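Siramden Household Sorting Notes
Version 2, Apr 15, 2022

What this is

A set of plain text files listing what four towns tell residents to do with common household waste. Each line has an item, a town, the bin it belongs in, and the wording we copied it from. We put it together after reading too many recycling guides that disagreed with each other and never said where their rules came from.

What it is not

It is not proof that anything gets recycled. A town can print "yes" next to an item and still send it to landfill. We have no plant records and we are wary of anyone who quotes a recovery rate without showing theirs.

Plastic bags and film

This is the weakest part of the files. Two of the towns, Simbridge and Harries, say to keep bags out of the curbside bin. Stidedska says one thing on its website and another on its printed calendar, so it has two lines. 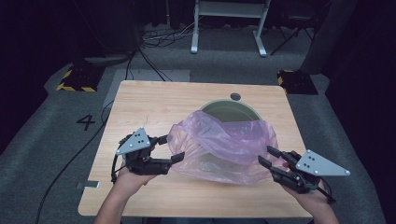
Store drop-off is listed as its own value, "dropoff", and should not be read as "recyclable". We could not find out where the drop-off bags go. If you merge the two values, please don't cite us for the result.

Known problems

The word "rigid" is used loosely everywhere. Pizza boxes are a mess. Labels like "compostable" are recorded only if the town uses them, and we make no claim that they mean much.

Updates

The next check is planned for September. Corrections are welcome if they come with a copy of the town's own wording. "Everyone knows" will be ignored.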